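To: Toom Valley Swap and Share list
Date: Sep 19, 2025
Subject: Re: Table fees for the Mirnesham swap

> Hello all, is it still $5 a table this year, and do we have to
> bring our own? Last time I hauled mine over from Goston and
> then found a whole stack of them in the hall. Also, what
> happens to the stuff that doesn't go?

Hello everyone, and thank you for asking this one, as I've had the same question from three other people this week and kept meaning to write to the whole list!

Yes, it's still $5, and no, please leave your own table at home (unless you're fond of it). The hall has plenty now. Last year we took in 121 bags and boxes, and I would love to see 150 this time — though my back may feel differently by the end of the afternoon. Kitchen things go fastest, as ever. If you have mugs, small pans or a decent can opener sitting in a drawer, somebody in Mirnesham wants them. 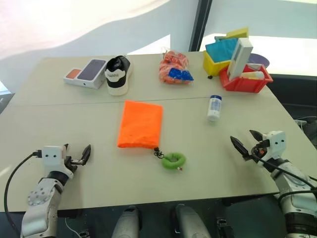 As for the leftovers, the thrift store in Goston will take most of it, provided it's clean and boxed up before we lock the doors. They can't take mattresses, car seats or anything with a frayed cord, so please don't bring those in the first place. I drove a broken lamp around in my trunk until December last time and I'd rather not do it again.

Parking is behind the hall, 60 spaces, and the Toom road side fills up early. Come in by the back lane if you're unloading. The coffee will be on from the minute we open, and I'm making the lemon bars again — two trays, after last year's complaints.

Write back to the list if you want a table near the door.

Warmly,
your swap organizer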